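Sorting bin

A sorting bin, also called a tote or pick bin, is an open-topped container in which small loose articles are held before they are separated by type, size or destination.
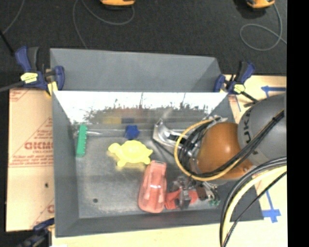
Sorting bins are used in warehouses, repair shops, toy libraries and recycling centers. Contents are usually mixed, and the articles may differ widely in shape, weight and surface finish.

Construction

Most bins have a flat floor and four walls. Sloped walls direct articles toward the floor and leave more room for a hand or tool at the top. Gray is a common color, as it contrasts with brightly colored contents. Metal bins resist denting by heavy parts but reflect light, and a shiny wall can show a blurred double of an article lying near it. Floors become scuffed with use. The Boersma pattern bin is 700 mm long and 136 mm deep, with a rated load of 100 kg.

Contents

Mixed small goods are commonly grouped as follows:

Molded toys, such as turtles and other animal figures. Domed shapes tend to rock when touched.
Star-shaped pieces, which have several points and rest in more than one position.
Translucent articles, which are harder to make out against a bright floor.
Narrow articles, including rods, which may lean on other items.

Filling

Bins used for sorting are filled sparsely. Articles in a single layer can be lifted one at a time, while deeper layers tangle and must be spread first. The Sikska handling manual, revised in August by Gunnlaugur Arnardóttir, advises leaving part of the floor clear on all sides of each article.

See also

Girex tray
Hundow divider
Parts cabinet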